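4.2 Changes to the grading task

Before the Braltex cell was installed at the Kirkulgate packhouse, graders worked standing at the belt and handled every cucumber that came in from the glasshouses. Size, colour and skin condition were judged together, in a single pass, and a grader who was unsure could turn the vegetable over or ask the person beside her. Under the new arrangement the cell sorts most of the crop. Graders see only the items for which the classifier returns a low confidence score, and they see them first on a screen.

We observed 14 graders over 7 weeks, beginning in July, and recorded 231 referrals in which the grader's decision differed from the one proposed by the system. Each was discussed with the grader at the end of the shift. Interviews were carried out by the second author and coded separately by Dlamini and Ngcobo, who met to settle disagreements.

The largest group of disputed referrals concerned skin texture. Graders were trained on the new interface with rendered close views, of the type reproduced in Figure 3, before they were given live referrals. The colour of the skin is uneven in these views, with lighter green stripes running lengthwise and a darker, bumpy area lower down. Several graders said that they would not settle a grade on such a surface without touching it. A dark patch may be sound skin or the start of a soft spot, and in their account the thumb decides between the two faster than the eye.

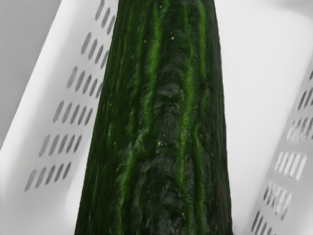

Figure 3. Rendered close view of a cucumber in a slotted white plastic basket. Neither end of the vegetable is in view.

The close view also removes length and curvature from the grader's judgement. Both are measured elsewhere in the cell and shown as numbers beside the picture. Graders with long experience at the belt found this the hardest change to accept — they had been used to reading shape and skin as one thing — while those hired after the installation seldom mentioned it.

Pace changed as well. Referrals arrive in bursts, usually when a new glasshouse row is started, and the periods between them are filled with carton checks and cleaning. The site supervisor, Thabiso Dlamini (no relation to the coder), described the work as lighter on the shoulders and heavier on the eyes. Eighteen of the disputed referrals were made in the last hour of a shift, and the graders involved put most of these down to tiredness at the screen.

A touch station was later added beside the screen at the graders' request, so that a referred item could be pulled and handled. Its use is examined in Section 4.3, together with comparable data from the Walla site.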